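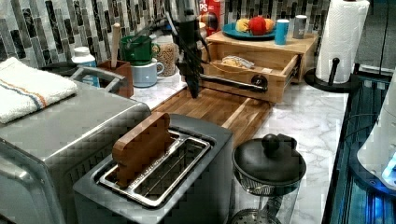

Noltier Countertop Drawer Unit, Light Wood

Item 302
Sold by Pascu Kitchen and Storage
In stock

The Noltier is a low wooden drawer unit made to sit on a kitchen counter. It holds the small things that tend to spread out next to the toaster or the kettle: bags of snacks, tea, bread clips, packets of yeast, the end of a bag of rice. The top is flat, so it can carry a fruit plate or a few cans.

The front drawer opens with a long silver handle that runs across the drawer face. You can pull it from any point along its length, which helps when your other hand is full. The drawer slides on wooden runners and has a stop at the back. To take it all the way out for cleaning, lift the front slightly once you feel the stop, then pull.

Details

Material: solid wood, light finish
Handle: metal, silver color
Runners: wood on wood, waxed
Feet: 4 clear pads, fitted
Assembly: handle only, screwdriver not included
Use: indoor, dry areas

In the box

Drawer unit with drawer fitted
Handle and screws
Spare feet
Care leaflet

Fitting the handle

The handle comes packed inside the drawer. Take the drawer out, line the handle up with the holes in the face, and put both screws in loosely from the back. Tighten them a little at a time, going from one to the other. Stop when the handle no longer moves by hand. Overtightening can mark the wood around the holes.

Where to put it

The unit works best toward the back of the counter, with enough free space in front for the drawer to come out. A cutting board can lie flat in front of it as long as the board is thinner than the gap under the drawer. Most flat boards are. Boards with raised feet or a thick juice rim may catch, so check before you load the drawer.

Leave space between the unit and a toaster oven or any other appliance that gives off heat. We suggest the width of a hand at least, and more if the vents are on that side. Steady heat dries the wood and can make the drawer stick. Do not place it over a dishwasher vent.

On stone counters the clear feet keep the unit from sliding when the drawer is pulled. If the counter has just been wiped, let it dry first. The feet grip poorly on a wet surface and can trap water under the wood.

What fits

The drawer is meant for light, dry goods. Small bags of food lie flat in it. Tall cans and tins should go on top. Bags that have been opened should be clipped shut, as the drawer is not airtight and will not keep crackers or chips crisp without one.

Do not store raw meat, cut fruit or anything that leaks in the drawer. Medicine should be kept somewhere with a lock or out of reach of children – this drawer has neither.

Care

Wipe with a damp cloth and dry with a towel right away. No bleach, no scouring pads. Crumbs collect in the back corners and are easier to get at with the drawer out. If the drawer starts to drag, rub a plain candle or some furniture wax along the runners and slide it back and forth a few times. One application usually lasts several months.

The light finish will darken a little over time, faster near a window. If you keep a plate on top, move it now and then so the color stays even.

Scratches in the top can be sanded out with fine paper, along the grain, and finished with the Arach wood oil listed under accessories. Let the oil dry overnight before putting food back.

Accessories

Arach wood oil, 100 ml
Dreltus drawer liner, cut to size, washable
Spare feet, set of 4
Replacement handle, silver or black

The Dreltus liner comes on a roll and needs to be trimmed with scissors. Measure the inside of the drawer first. It is thin enough that the drawer still closes fully.

Changes to this item

From March the handle screws are longer than on earlier units. If you are ordering a replacement handle for an older Noltier, tell us in the order notes and we will send the short screws with it.

Shipping and returns

Ships in one carton. Unused units can be sent back within the return period shown on your receipt. Please keep the carton until you have checked the drawer and handle. Orders for shops and rental apartments are packed to order, up to 1000 units.

Page updated May 2021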